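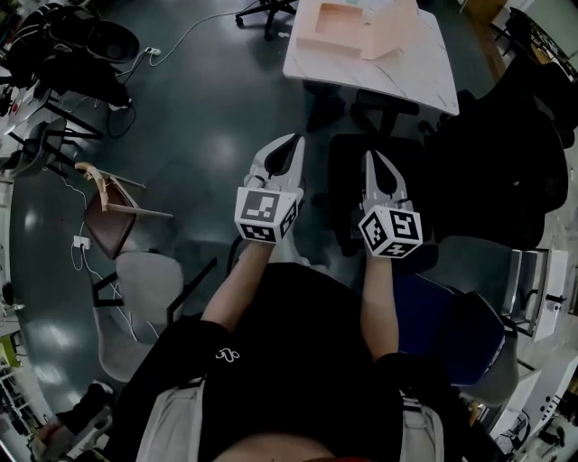 White table, pink box, Villeck

Terrible echo in a big white room, is there anything cheap that works?

Hye-jin Nam

Hello all, hoping somebody has been through this. We moved into a unit at Villeck in May and it's lovely in nearly every way (so much light! parking!) but the sound is driving me up the wall. Hard floor, painted walls, very little that's soft. If two people talk at once it turns into a swimming baths. I run a small language group there in the evenings, 23 of us when everyone turns up, and the quieter ones have more or less stopped speaking because they have to say everything twice.

I've had two quotes for proper acoustic panels. One was £2,368 and the other was £2,488 with fitting, and both made me want a lie down. The landlord doesn't mind what we hang as long as it comes off without taking the paint with it.

What I've tried so far: two rugs from home, which helped a tiny bit near the rugs and nowhere else. Moving the chairs closer together, which did help but people felt squashed. I also bought a pack of those thin foam tiles with the pointy bits, stuck them on a board and leaned it in a corner, and I couldn't hear any difference at all. My husband says he can but I think he's being kind.

So do I save up for the panels, or is there something in between? And does it matter where things go, or is it just a question of how much soft stuff you can cram in? I don't mind sewing, and I can borrow a van.

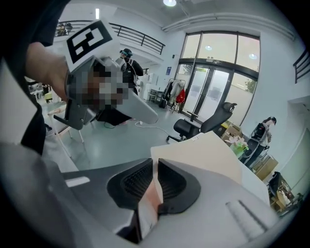
Hwa-young Seok

Curtains. Big thick ones, as full as you can manage, on a free-standing rail. Charity shops and hotel clearances are the places to look. We had the same trouble in our dance studio and it was a lot better after. Egg boxes are a myth by the way, don't let anyone tell you to save them up.

Rimantas Vanags

Agree on the curtains, but I'd put your money into thickness before anything else. Thin foam only deals with the very top of the sound, the hissy bit, so the room still booms and you feel you've wasted your cash. I built mine out of mineral wool slabs, the dense sort sold for partition walls, in simple timber frames with cotton sheet stapled over the front. Wear a mask and gloves when you cut it, long sleeves too, it itches like mad. Do it outside if you can.

Where they go does matter. Start with the two walls your group sits between and put them at the height of people's heads when they're sitting down. Then have a clap test: stand where the teacher stands, clap once and listen for the zingy flutter afterwards. If it's still there, you've got two bare walls facing each other somewhere, so break one of them up. Don't bother covering every wall, you'd be there till Christmas.

Leave a gap behind each frame if you can, 5 cm is fine. You get a bit more out of the same slab for nothing. Mine just stand on feet, so no holes in the paint. I bought the wool from a place called Keveck and had enough left over to do the loft hatch.

The other half of it is the ceiling, and you didn't say how high yours is. If it's a tall one, hanging things up there makes a big difference but it's a ladder job and I'd ask the landlord first, and check nothing goes near the sprinklers or the lights.

Hye-jin Nam

Thank you both! Rimantas, it's high, sadly. I've asked the landlord about hooks and I'm waiting to hear. Did the clap test at half past seven last night and oh dear, it zings for ages. Going to make four frames to begin with and put them behind the back row. Has anybody used an old duvet as the filling, or is that asking for trouble with fire rules?
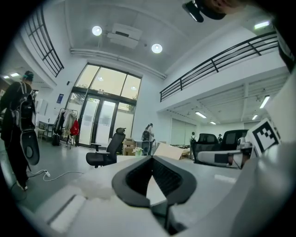

Bright in here, with a lot of ceiling

Évan Picard

I wouldn't use the duvet in a place where you have groups in. At home, fine, up to you. Stick with the mineral wool and ask for the fire rating on the fabric as well, people forget that part.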